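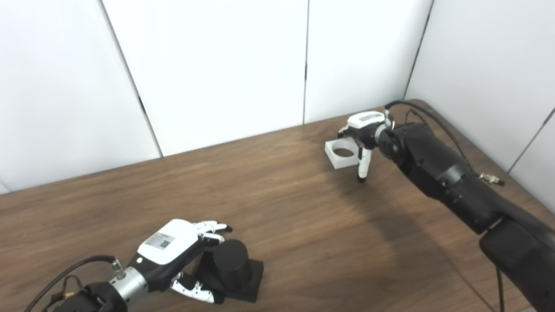
Dark brown wood, with the grain showing.

Keep the Big Table

My aunt-in-law Manuela Mazza moved out of her house in October, and for most of that month the family argued over the phone about her dining table. It seats ten if two of them are children. It weighs more than my first car, or felt that way when my cousin Wael El-Sayed and I tried to turn it on its side in her front hall. Her new apartment in Drollemville has a counter with two stools, and everyone agreed, very sensibly, that the table had to go.

I would like to make the case for the table. I don't mean only Manuela's (though I'll get back to hers), but big tables in general, the kind that take up a whole room and spend most of the week with mail on them. I think we are giving them up too easily, and I think we'll be sorry.

I understand why people do it. Rooms are smaller than they used to be, or they've been knocked together so that the kitchen runs into the den and there is no wall to tell you where a table ought to stop. We eat at odd hours. My own kids, when they were in high school, ate supper in shifts like factory hands, one before practice and one after, and I ate mine standing up with a fork in the pan. A person looking at our table in those years could fairly have asked what it was for. Mostly it held a sewing machine and a jigsaw puzzle of a harbor that we never finished, 1,000 pieces and all of them sky, as far as I could tell.

But that's the first thing I'd say in its defense. A big table lets you leave things half done. You can't leave a puzzle out on a kitchen counter, and you can't spread your tax papers on a coffee table without ruining your back. I did our taxes at that table, and I wrote my mother's obituary there, and my younger one built a bridge out of glue and spaghetti at the far end and for two weeks we simply ate at the near end. The table had room for all of it. When I visit friends who have gone down to a little round thing by the window, I notice that the projects have gone too, or gone into the laptop, and I miss them on their behalf, which I realize is not my business.

The second thing is company. Said El-Sayed, Wael's father, used to say you should own a table for the guests you'd like to have, and that if you buy one for the people already in the house you'll never be caught needing more room. He had a huge old one, bought from a closing restaurant, and it was always full, mostly with people who had dropped in to return something. I was one of those people for years. I must have borrowed the same ladder a dozen times. You'd come in the side door and Said would pull out a chair with his foot without getting up, and there'd be olives, and then soup, and it would be ten at night before you remembered the ladder was still in the truck.

Could he have done that with a counter and two stools? He was a friendly man and he'd have managed something. But I believe furniture nudges us. An empty chair at a table looks like an invitation, and if there are four or five of them you start thinking about who might sit there. When there are two stools, and two of you, the thought doesn't come up.

My neighbor Zineb Benjelloun disagrees with me on this, and she's thought about it more than most. She got rid of her dining set three years ago and put a piano in its place, and she says she has more people over now than she ever did, all of them balancing plates on their knees and singing. She says the table made her nervous. It had come from her husband's side with a whole set of rules about cloths and pads and hot dishes, and she spent every holiday watching for rings. I've been to her evenings and they are wonderful, and I'll admit I have no good answer to the piano.

I do have an answer to the rings, though! I think a lot of people get rid of a good table because somebody taught them to be afraid of it. A wooden table is supposed to get marked up. Ours has a burn from a fondue pot, and along one edge, pressed into the finish, you can read part of a long division problem, 416 divided by something, in my daughter's third-grade hand. I had a man out once to see about refinishing the whole thing and when he told me the division problem would go, I gave him a cup of coffee and sent him home. I've used a pad under hot dishes since the fondue. That's about as far as I'd take it.

Then there's the money, and this part surprised me. When we tried to sell Manuela's table we couldn't. We listed it for $76, mostly so that people would believe it was real, and had one call, from a woman who wanted the legs. Meriem Ezzat, who runs the secondhand shop over by the rail bridge, told us she turns away big tables every single week. They don't move and she hasn't the floor space. So if you've been thinking you can't afford a proper table, please go ask somebody like Meriem. You will need a truck and two strong friends, and you should measure your doors before you set out, the narrow way and on the diagonal. We didn't. We took a door off its hinges at nine on a Tuesday night.

Because of course it came to us. It's in what we used to call the front room, pushed up near the windows, and our old table has gone to my daughter with the long division on it. Wael says I only wrote this to justify the hauling. Maybe so. But Manuela came for lunch last week and sat in her usual spot, at the end closest to the kitchen, and stayed until it was time to start supper, so she peeled the carrots.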